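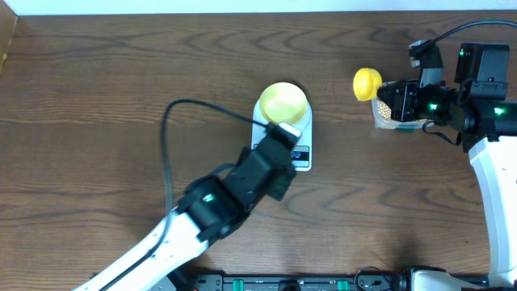 *A yellow bowl on the kitchen scale. Everything in this piece started with one of these.*

The recipe said a cup of flour. Which cup? The one with the chip, the tall one, the one my aunt nicked from a ferry? I made that cake four times in a month and got four cakes. One was nice.

So, scales. I'd had one for years, in the drawer under the takeaway menus, flat battery. Most people I asked had the same. It came out at Christmas and went back in again by New Year. For this piece I spent five weeks weighing everything, and went to see three people who've been at it a lot longer than me.

## Bowl first

Inna Kravchuk runs a Saturday baking class above the hardware shop in Eltport. Ten people, two ovens, one of which sulks. First thing she teaches is the button.

"Bowl on. Press zero. Then you start," she told me. "They all want to start before the bowl."

That's the whole trick and I'd been getting it wrong. I used to weigh the flour in one dish, tip it out, weigh the sugar in another dish, tip it out, and end up with a sink full of dishes. Inna uses one bowl for the lot. Flour in, zero. Sugar in, zero. Butter in lumps straight off the knife, zero. Even the milk goes in by weight. No jug at all.

Her bowls are shallow and light. A big stoneware thing looks lovely on the shelf but it's heavy enough to eat half of what a small scale can manage before you've put any food in. It also hides the numbers. You end up crouched with your cheek on the worktop, trying to read the display from underneath. Get a bowl that leaves the numbers showing. Doesn't have to match anything.

I asked if she ever just guesses. Salt, she said. And then weighed the salt for me anyway, to show me, and she was two grams out and cross about it for the rest of the class.

## The eggs problem

Out to Trudlow next, on the slow bus, to see Marlina Harahap. She makes pandan sponge for two cafes and a lot of birthdays. Kitchen the size of a wardrobe. Scale lives on the table permanently and the family eats round it.

Marlina weighs her eggs. Cracks them into the bowl, reads the number, and makes the sugar and the flour follow. Her usual is 213 grams of egg for the big tin. If the eggs come up short she cuts everything else down to fit. If they come up over she has been known to spoon a bit out, which is a horrible job, egg white doesn't want to be spooned.

"People buy large eggs and think large is a number," she said.

Tried it at home. Four large eggs, same box, and there was a real gap between the biggest and the smallest. No wonder about the cakes.

She's strict on where the scale stands as well. Hard, flat table. Not a tea towel, not a chopping board with a wobble, not half on the hob. If the number won't settle, move it. Keep your sleeve off the bowl (I had my sleeve on the bowl). And keep the thing away from the edge of the kettle's steam, she lost one that way.

## Bread, and a small argument

Severyn Bondarchuk bakes at Antoniuk, the bakery on the corner by the station, and he wasn't much interested in cake. Every loaf there is 814 grams of dough before it goes in the tin. Why 814? The old boss liked what came out. Noone has changed it since and the regulars would notice.

He cuts by eye and then checks. Watching him is slightly annoying. Slap, cut, on the scale, off again, a pinch added maybe one time in five.

We disagreed about water. I said a splash more or less surely doesn't matter in bread. He made me weigh my splash. 40 grams. In a small loaf that's the difference between dough and something you wear. Fine. Point taken.

His starter gets weighed too, jar and all. He's written the weight of the empty jar on the lid in marker, so he can work out what's inside without emptying it. Have since done this with the rice jar, the oats and the coffee tin. Very pleased with the coffee tin.

## What to buy, if you have to

You may not have to. Look in the drawer, put a battery in.

If you do need one, mine was £29 from Brunda and I've no complaints except that it switches itself off too quickly. That's the main thing to ask about. You put the bowl on, go looking for the baking powder, come back and the display has gone blank, and your zero has gone with it. Some give you a couple of minutes. Some give you the time it takes to sneeze.

Flat top, no ridges, wipes down in one go. Glass ones look smart but show every fingerprint. Numbers big enough to read without your glasses. An add-on bowl that clips into place sounds handy and then you can't use any other bowl, so I'd skip it.

Check it now and again. An unopened bag of sugar is near enough, allow a few grams for the bag.

And leave it out. Inna, Marlina and Severyn all said so without me asking. Out on the table, with a bowl on top if you like, then you'll use it.

## The cake

My aunt's, converted at last. 200g soft butter, 200g caster sugar, 200g egg out of the shell, 200g self-raising flour, 30g milk, the zest of a lemon. Beat the butter and sugar untill pale, eggs in bit by bit, fold in the flour, then milk and zest. Two 20cm tins, 180C or 160C fan, 25 minutes and then look. Jam in the middle. I don't weigh the jam.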